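3.2 The table, the bins and the tray

I want to spend a bit of time on the furniture, even though most papers on kitting small parts get past it in a sentence. I did the same in my first draft. Then Marloes Cuypers read it and wrote "but where does everything go?" in the margin, and she was right to ask. If you have ever emptied a bag of screws onto a kitchen table you already know how much the table matters – you lose one, you find it with your elbow, and the job takes twice as long as it should.

Our starting point was the layout from the Dijkstra bench, where parts sit in a single row along the back and the kit gets put together at the front. It works nicely for big parts. For the small stuff it was a pain, mostly on account of the reach, and Liliana Sorrentino (who laid out the benches for Skikus before she joined us) talked me into trying corners. So we put the parts in the corners and the kit in the middle, and we stayed with that for all 609 kits in this study. Figure 3 shows the layout in two views.
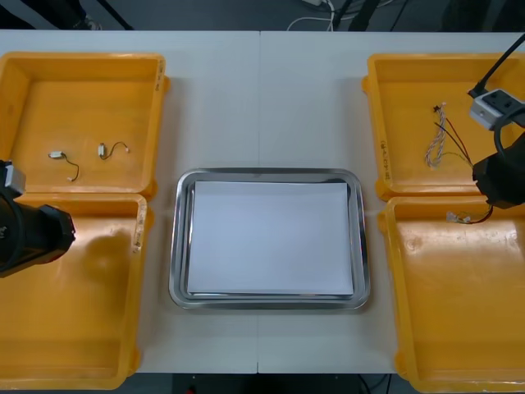
Short wires are the parts I would warn anyone about. They weigh next to nothing, they roll when you brush past them, and the moment two of them touch they act like old friends. My rule was to keep very few in a bin at one time and to give them room, even if that meant refilling more often. The upper-left bin in Figure 3a is how I like to see it, with a pair of short black leads lying apart from each other and their white ends easy to spot on the yellow floor. I had tried gray bins during the pilot in July and didn't care for them. Black wire on gray plastic is tiring to look at by the end of an afternoon, and I caught myself patting the bottom of the bin to make sure I had everything. Yellow fixed that for me, though I'll admit that it does get shiny under a ceiling light, and a shiny floor has its own ways of fooling you.

The tray took longer to settle than the bins did. We wanted something that wouldn't slide, could be wiped down in a second, and had a rim you could rest a hand against. Stainless steel did all of that, but bare metal was a poor place to set down anything with a silver part on it. Paper was Liliana's idea. We stacked plain white sheets in the bottom and took off the top one whenever it got marked or creased, and I went through 400 sheets before I thought to write down how many we were using. The stack also keeps small parts from making that awful skating noise when you put them down (a minor point, but I was in the room all day).

I should say something about the order of the bins too. In the Zimcombe layout, which a lot of people copy, parts are arranged by the order you pick them. I went by shape. Wires that stay short and stiff get their own bin, boards get their own, and the long twisty harnesses go as far from the short wires as the table allows. You give up a little speed this way, but you don't spend your morning untangling. 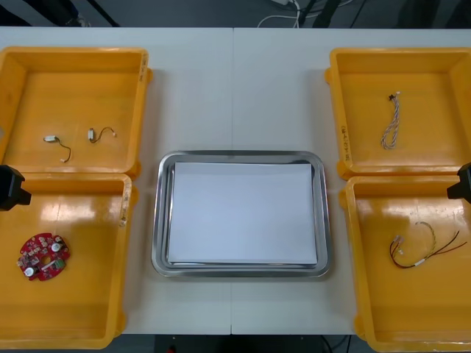 Boards need a flat floor and some elbow room, and I'd never put a board and a harness in together again. I did it once in the pilot, and the harness hooked itself on a capacitor and brought the whole thing up with it. In Figure 3b the two are kept well apart: the round red board is over in the lower-left bin, and the harness, with its colored strands twisted together, has the upper-right one. The board has a hole in the middle and a bumpy outline, so it's an easy one to tell from everything else, but those bumps will catch a loose strand if you let them. We also wrote on the bins in marker. I had planned proper labels from Unik and they looked lovely in the catalog, but a marker was in my pocket and the labels were not, and by the second day we had all learned the bins by position anyway.

Across the study we logged 988 part placements with this layout. I kept the table, the bins and the tray the same the whole way through, including on the two days when Marloes was begging me for a bigger tray. Section 3.3 covers how we timed each placement and what we did about dropped parts.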